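De: Tarek Shawky
Para: lista Arrumação e Bazar
Assunto: Re: cestos para a mesa do bazar

Bom dia a todos,

A Doaa escreveu na quarta-feira:

> Temos 40 cestos de plástico da Borside e ainda não decidimos
> como vão para a mesa. Empilhados ocupam pouco, mas as pessoas
> não vêem as cores. Alguém já experimentou com uma estante
> baixa? E o cesto grande, fica onde?
> Doaa Bennani

Eu experimentei ontem à tarde, com a estante baixa que tem a tábua de madeira clara. Pus quatro cestos na estante, no fundo da mesa verde, e o cesto grande vermelho-alaranjado ficou à frente, do lado esquerdo. O candeeiro de mesa com abajur de pano ficou atrás dele. Peço desculpa pelos erros de português, escrevo devagar mas às vezes escapa. 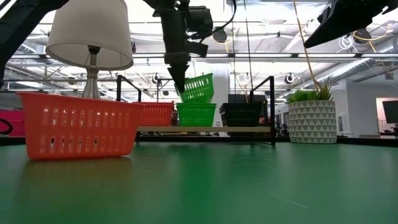 Mostafa Chraibi respondeu-me logo que o cesto grande devia ir para o chão, ao lado da mesa, e que o lugar dele podia servir para as etiquetas e para a caixa do dinheiro. Também prefere só cestos da mesma cor em cada estante, para quem compra um par não ter de procurar.

Sobre a cor estou de acordo. Sobre o chão tenho dúvida - em Belkadi pusemos as coisas grandes no chão e as pessoas tropeçavam, sobretudo ao fim da manhã. Podemos deixá-lo na mesa e meter dentro os panos de cozinha, que ainda não têm lugar.

Faltam duas coisas. A primeira são as estantes: tenho 6 em casa, mas duas são mais altas e creio que não servem. O Gaëtan disse que a loja Turville ainda vende do modelo baixo. A segunda são as etiquetas. Encomendámos 1000 e penso que chegam, mas alguém tem de as cortar antes de sábado, e eu não tenho tesoura boa.

Se alguém tiver uma toalha lisa, também agradeço. O tampo verde brilha bastante e faz reflexo do cesto, não sei se isso incomoda.

Cumprimentos,
Tarek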